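Unit 4 handout: Clearing and sorting a shared table
Household Operations, Pevimari campus, revised 02/09/2020 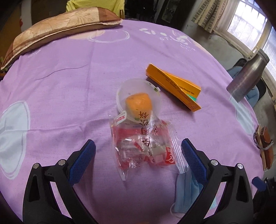
Jagadeesh Pai asked after the last session whether a cup with something still in it should go to the sink pile or stay where it is. It stays until the contents have been dealt with. A cup is sorted by what it holds first and by its material second.

4.1 Classes of item

Waste: snack wrappers, seals, torn film.
Recyclable: cardboard boxes, flattened. Check inside before flattening.
Washable: tumblers, reusable cups, cutlery.
Personal: wallets, bags, keys, phones. Do not open. Move only if the cloth has to come off.
Undecided: anything the sorter cannot place. Leave it at the centre of the table and ask.

The photographed table has at least one item for each of the first three classes: the clear wrapper, the orange box and the stainless-steel tumbler. The brown leather item near the edge of the cloth is treated as personal. The clear plastic cup with the orange piece in it is undecided, for the reason given to Jagadeesh.

4.2 Order of work

Take light waste first. Crumpled film catches on other items and is easily dragged along with them. Drinkware comes next, held by the body and kept upright, with the lid checked if there is one. Boxes follow. Personal items are last.

On a round table, work from the edge nearest you towards the far side. Do not reach over open cups.

4.3 Cloths

A cloth shifts when a heavy item is slid across it. Lift, do not slide. A full 700 mL tumbler will pull a light cloth with it.

4.4 Exercise

Clear a table of your own using the order in 4.2. Record each item, its class and any change of class. Allow 3 minutes for sorting and write no more than 300 words. Hand in to Ulises Benavides, Krishnan room, before the October break.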